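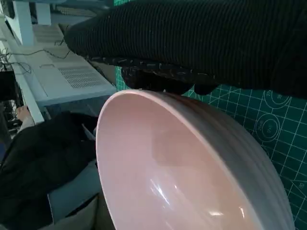
4 Beschaffung und Budgetplanung

Stand: August – Redaktion: Noemi Parisi, Cellton

Suchbegriff eingeben Suchen

Dieser Abschnitt richtet sich an Stellen, die einen Greifarbeitsplatz der Reihe Carusik beschaffen. Er ist vor der Bestellung vollständig durchzuarbeiten.

4.1 Vorgehen

1. Aufgaben festlegen. Alle Gegenstände, die gegriffen werden sollen, sind mit Abmessungen und Gewicht in das Bedarfsblatt einzutragen. Nachgiebige Gegenstände, etwa Backwaren, sind gesondert zu kennzeichnen.
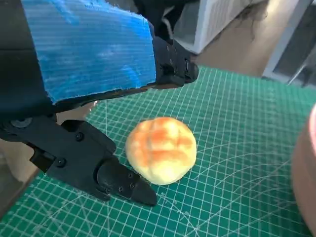

Abb. 4-1: Greifer und Gebäckstück auf der Schneidematte

2. Stellfläche prüfen. Für Arbeitsfläche, Steuergerät und Kabelführung ist der Platzbedarf getrennt zu ermitteln.

3. Verschleißteile einplanen. Fingerspitzen und Greiferumhüllungen gelten als Verbrauchsmaterial. Für das erste Betriebsjahr sind acht Sätze Fingerspitzen anzusetzen.

4. Angebot einholen. Die Lieferzeit beträgt etwa 18 Wochen. Für Zubehör von Traltamel ist ein eigenes Angebot erforderlich.

5. Einweisung beantragen. Ansprechpartnerin ist Cherry Mae Layug.

Hinweis: Eine Wartung ist alle 1000 Betriebsstunden vorgesehen. Die Kosten sind im Grundpreis nicht enthalten – sie müssen im laufenden Haushalt ausgewiesen werden.

VORSICHT: Quetschgefahr! Bei Vorführungen vor dem Kauf nicht zwischen die Greiferfinger fassen.

4.2 Änderung der Bestellung

Änderungen sind innerhalb von 72 Stunden nach Auftragseingang schriftlich mitzuteilen. Danach gelten die Bedingungen in Abschnitt 7.

0 Kommentare 18-mal geteilt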